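Notebook, wallet task. Thursday, started 3:40 p.m.

Third week of the wallet. For anyone reading this later who wasn't in the room when we picked tasks: the club's entry in the Somum student round is a two-arm job. One arm steadies a card wallet, the other takes a card out of a sleeve or puts one back. No human hands after the start beep. We chose it over folding a towel on the grounds that a wallet is small and stiff and doesn't change shape much. I'd like that sentence kept in the notebook as a warning to future members.

Present: me, Yaa Darko, Rodrigo Pacheco for the first hour (bus). Both arms powered, both homed. Left arm complained about joint temperature once and then stopped complaining when we gave it ten minutes. Noted, no action.

Carried over from last time:
The wrist view was getting washed out whenever the blinds were open. Blinds now closed. This is the fix.
Yaa rewrote the grip width table so it lives in one file. It used to live in three files that disagreed.
Dreltura (our scripts, not to be confused with the folder also called Dreltura, which is the old scripts) now saves both wrist views at every step instead of just the one we thought we'd need.

Plan for today was 48 practice runs by hand control, card out only, wallet starting open. Then train overnight and see how bad it is.

Setup notes. We keep changing the start position without writing it down and then wondering why Tuesday's model can't find the wallet, so the rule from today is that one person sets the wallet and the other writes down the angle. Clock positions, as if you were sitting at the operator's chair. "Kind of slanted" has been retired as a unit.

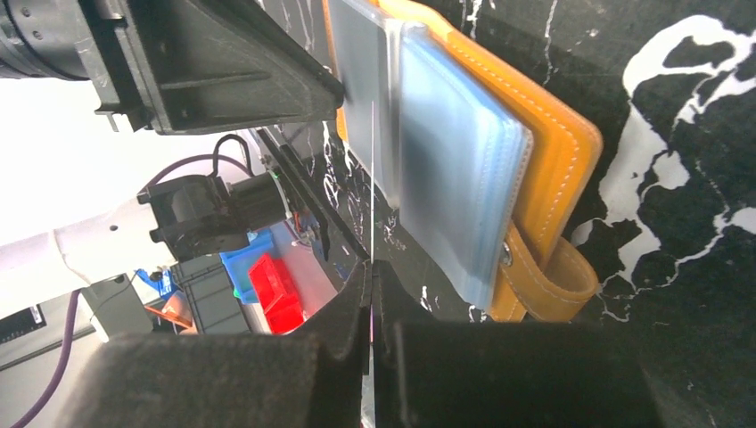

Start angle matters more than I wanted it to. When the wallet lies square to the table, both arms want the same bit of air and one of them has to give way, and the one that gives way is always the one I'm driving. On a diagonal there's more room to come in from either side. It has its own problem, though, because the strap loops out past the corner of the clear sleeves, snap and all, and it's exactly the kind of thing a fingertip catches on the way down. Wrote "approach from the side away from the strap" on the whiteboard. Yaa wrote "or look where you're going" under it.

Runs 1 to 9: warm-up, basically. I dragged the whole wallet a hand's width on two of them and counted neither. Yaa drives better than I do and has agreed to stop mentioning it if I stop mentioning the emergency stop in September.

Runs 10 to 20: better. Settled on a rhythm. Steady first, wait a beat, then go in for the card. If you do both at once the recording looks heroic and teaches the model nothing but panic. We threw out four from this batch where the operator (me) paused to think in midair. The model will copy the thinking pause. Last year's model hovered over the cup for several seconds before every grasp like it was saying grace, and we traced it straight back to Rodrigo eating chips while driving.

Rodrigo's contribution before the bus: he thinks we should lower the speed cap for the last bit of the approach. I said the runs would get too long. He pointed out that the time limit is 196 seconds and our average hand-driven run is 83, so we have more slack than I've been acting like we have. He's right. Speed cap lowered. Runs after 20 are on the new cap, and I've put them in their own folder in case mixing them turns out to be a mistake.

Side argument, recorded for completeness. Marín is the name of the right arm. The left arm has never had a name, and we tried to settle it today and did not. Rodrigo wants Clalero, after the vending machine on the second floor that also grabs things and doesn't let go. Vote postponed to a meeting where people care.

Runs 21 to 33: Yaa driving, me on notes. Things she does that I should do:
Comes in low and early and then slides. I come in high and drop.
Closes to almost touching, stops, looks at the wrist view, closes the rest of the way.
Doesn't chase a card that has slipped. Backs off and starts the approach again. I chase.
Talks to it quietly. Not sure this one transfers.

The sleeves remain the worst part. They're clear, they're shiny, and the depth numbers over them are nonsense. We tried trusting depth in week one and got a very confident arm that believed the card was somewhere below the table. So depth is off for this task and everything is from the color views. Yaa wants to try turning it back on for the approach only. Fine, but after we have one version that works at all.

Also decided: what counts as success. We'd been using "card is out," which sounds clear until you have a card half out and leaning on a finger. New wording is card fully clear of the sleeve, held for 3 seconds, wallet still on the mat. The Somum rules only say "removed," and I've emailed to ask what they mean by that. I expect an answer shortly after the event.

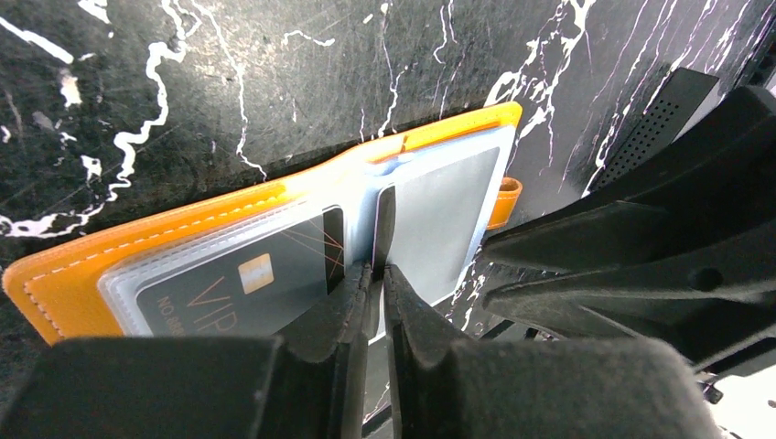

Grip point is the thing to get right before we train anything. We lost a stretch of the afternoon to arguing about whether to pinch at the center or out at an edge, and I was on the edge side and am now less sure. With the tips together at the low end of that thin dark piece standing up by the fold, there's something narrow and upright to close on, and you don't have to dig under anything flat. The cost is what you can't see. The left finger sits right over the bottom of the VIP card and its sleeve, so if anything slides down there the wrist view won't tell you. It's another argument for saving both wrist views, and I've conceded it to Yaa in writing, here, once.

The VIP card itself stays. I proposed swapping it for a plain one so the model wouldn't learn to look for gold lettering, and Yaa's answer was that it should see lots of cards, so instead of one plain card we need a whole mix. Everyone please bring in dead cards. Gift cards, old bus passes, library cards from towns you've left. Nothing live. I'm not going to be the one explaining to somebody's parents that their debit card was bent by a school club.

Runs 34 to 48: split between us. Tired driving by the end and I can see it in the traces, a little wobble before every close. Kept them anyway. The model should meet some wobble. If it comes out with a tremor I'll take the blame and relabel it as style.

Small failures worth keeping:
Fingers met each other with nothing between them and the script logged it as a grasp. The check only looks at whether the gripper stopped moving. It needs to look at how wide it is when it stops. Yaa has a fix, not merged.
The two arms tapped knuckles once. No damage. The keep-apart distance was set for last year's grippers, which were shorter. Changed it, reran the dry test, no taps.
Foot pedal stuck down for one run. Pedal cleaned. I don't want to know what was in it.
I named a folder "final." I've been spoken to.

Overnight: training on everything from today plus the better half of last week, old cap and new cap together, then a second job with new cap only. If the second one is better with fewer runs, Rodrigo gets to be smug and I get a cleaner data folder. Both jobs queued at 6:15. Checked that they were running before leaving, having learned that one the usual way.

For next session:
Merge the width check.
Rotate start angle through the full clock, not only the two positions we like.
Bag of dead cards. Yaa has the bag.
Try ten runs putting a card back in. I expect these to go badly and would like them on record going badly so we have something to improve on.
Somebody other than me sets the wallet. I've started setting it where I know I can reach it, and so far the only thing trained by that is me.

Question parked: does the strap stay where it is, or do we tuck it under before each run? The rules say the object is used "as supplied," which could mean either. Yaa says leave it, the judges won't tuck it for us. Leaving it for now. If it catches on a finger again I'm reopening this with a much longer entry.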